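Notebook, print room
Jul 14, 2026
Present: Elsa Harju, Dilwyn Bowen (afternoon only)

Reds on the Sodard coated stock, continued

Carried on from the January tests, where the warm reds came out flat and slightly brown on the coated sheet. Same printer, same ink set. New batch of paper, opened this morning and left in the room overnight conditions cabinet for an hour before use. Humidity logged at 50 per cent at the start and again before the last sheet.

Profile chart first. Printed with colour management off, as usual, then dried flat under a blank sheet. Read it twice on the Brarero spectro. First pass had a skipped row because I pulled the ruler too fast on the third strip. Second pass clean. Averaged nothing, just kept the second.

New profile saved in the shared folder as sodard_coated_v4. The v3 profile stays where it is until Siiri has finished the catalogue sheets, please do not delete it.

Gamut check

Compared v3 and v4 against the press target. The two agree closely in the greens and the neutrals. In v4 the saturated orange-reds reach slightly further out, and the dark reds have moved away from brown. Blues are unchanged as far as I can tell from the plot. Black point is a little lighter than I would like, probably the drying time, and I have not chased it.

Test subjects

Charts say little about how a blend from red to yellow will hold up, so we also print a few ordinary subjects. Tuesday set: the brick wall, the wool samples, the enamel jug, and the lychees. The artificial lychees are useful because the colour goes from bright red and coral into yellowish-orange on the same fruit, and the pebbled skin shows up any blocking in the shadows. The white tabletop gives a check on the paper tint too.

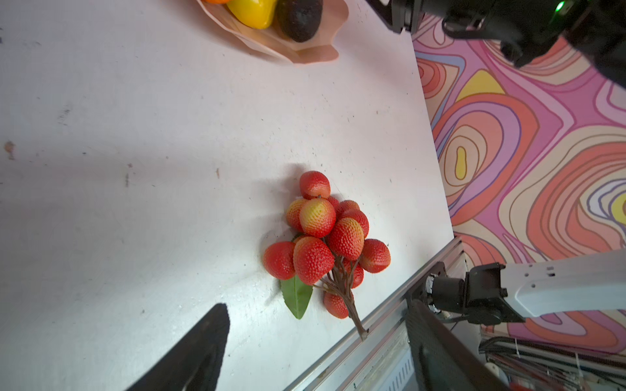
Rendering intent

Printed each subject twice from v4, once perceptual and once relative colorimetric with black point compensation on. Viewed in the booth at D50 after drying.

Brick wall: no useful difference. Relative is marginally crisper in the mortar.

Wool samples: perceptual loses some separation between the two darkest reds. Relative keeps it.

Enamel jug: relative clips along the rim highlight. Visible at arm's length once you know where to look. Perceptual is smooth.

Lychees: relative holds the coral better. The step into the yellow patches is a touch abrupt in relative and clean in perceptual. Dilwyn preferred perceptual, I preferred relative. Left open.

Measured the patch strip on the border of each sheet. Worst patch was 63, the deep orange, on both intents. It was also the worst in January, so I suspect the ink limit and not the profile. Ambros set that limit when the Fivier inks came in and I would like to see his notes before touching it.

Nozzle check

Clean before the run. One gap in magenta after the jug prints. Ran a light clean, gap closed, reprinted both jug sheets. The sheets with the gap are in the reject tray with the corner cut off. Page counter at 3,408 when I shut down.

To do

Ask Ambros for the ink limit notes.
Reprint patch strip after a full day of drying and read again.
Try a lower total ink setting on one lychee sheet and one jug sheet, same intent for both.
Order more of the blank interleaving sheets, we are on the last pack.
Siiri to say which profile the catalogue sheets were proofed on. Filename on the server says v3 but the job ticket has nothing filled in.

Booth lamp hours need writing on the card by the door. I forgot again and have put today's in pencil.

E.H.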